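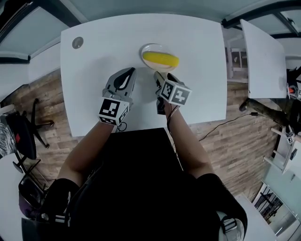
Fig. 4. Corn on the cob in a clear glass bowl.

Support > Countertop Steamers > Plenel 12 > Set-up Guide > Section 4: Fresh Vegetables
March
By Maricica Căpraru. Checked by Abimbola Garba.

4. Steaming corn and other whole vegetables

This section applies to the Plenel 12 with the standard basket. For the Dunleavy deep basket, see Section 6.

4.1 Filling the tank

1. Place the base on a level, heat-resistant surface. Leave a hand's width clear on all sides.
2. Fill the tank with cold water to the upper mark (1000 ml). Do not use softened water.
3. Seat the drip tray. The tab faces the control knob.
4. Lock the basket onto the tray by turning it to the right until it clicks.

CAUTION: Do not run the unit below the lower mark. The heater cuts out and must cool fully before it can be reset.

4.2 Steaming

1. Husk the corn and remove the silk. Trim the stem end if the lid will not close.
2. Lay the cobs in one layer. Stacked cobs cook unevenly.
3. Close the lid and set the timer to 12 minutes. Add two minutes for cobs straight from the refrigerator.
4. When the timer sounds, wait for the steam to drop – some 30 seconds – and lift the lid away from you.
5. Remove the cobs with tongs.

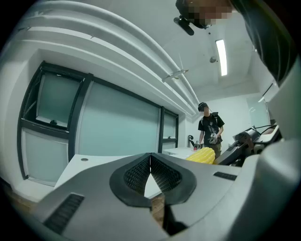 Carrots and beets take longer than corn and should be steamed separately. Cut beets into quarters and start with 20 minutes. Test with a thin knife and add time in steps of five minutes. Check the water level before each added step.

NOTE: Beet juice stains the drip tray. The stain does not affect operation.

4.3 After use

1. Turn the knob to OFF and unplug the unit.
2. Let the water cool, then empty the tank from the rear corner.
3. Wash the basket, lid and tray in warm soapy water. Wipe the base with a damp cloth – never immerse it.
4. Descale when the scale lamp lights. Use Trerkelwood powder, part no. 791, or plain white vinegar.

Replacement lids and baskets are supplied by the Venencombe parts desk. Quote the serial number from the plate under the base.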